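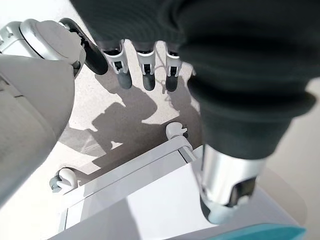 Kisunach Spelling Lists

Version 2, released April 8, 2019

What this is

A set of word lists for checking the spelling of family names and village names in old parish registers. The lists were typed up from printed indexes and compared line by line with the Ostapchuk index, the longest of the sources. There are 326 entries. Each entry gives one standard form and the spellings found for it.

Files

names.txt — family names, one per line
places.txt — villages, farms and mills
variants.txt — standard form, a tab, then the other spellings
notes.txt — doubtful readings, with page numbers

All files are plain text in UTF-8. Accents are kept as printed. Lines that start with a number sign are comments and can be skipped.

How to use it

Load variants.txt into any program that can read tab-separated text. Mekar opens it directly, but turn off automatic capitals first or the prefixes will be changed. Searches should ignore case.

Known problems

The letters u and n were often confused in the printed indexes. We fixed 60 of these and left 15 as they stood, marked in notes.txt. Roltadwood is listed both as a farm and as a family name, and the two entries should not be merged.

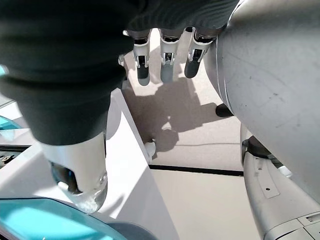

Godelieve Dierckx wrote in December that the double surnames should be split into two entries, as people tend to search for the second half alone. We have kept them whole in names.txt and added each half to variants.txt — this makes the file longer but leaves the printed form intact.

Corrections

Send the line as it stands, the line as it should be, and the page where you found it. Please send one correction per message.

License

Free to copy and change. Keep this file with the lists.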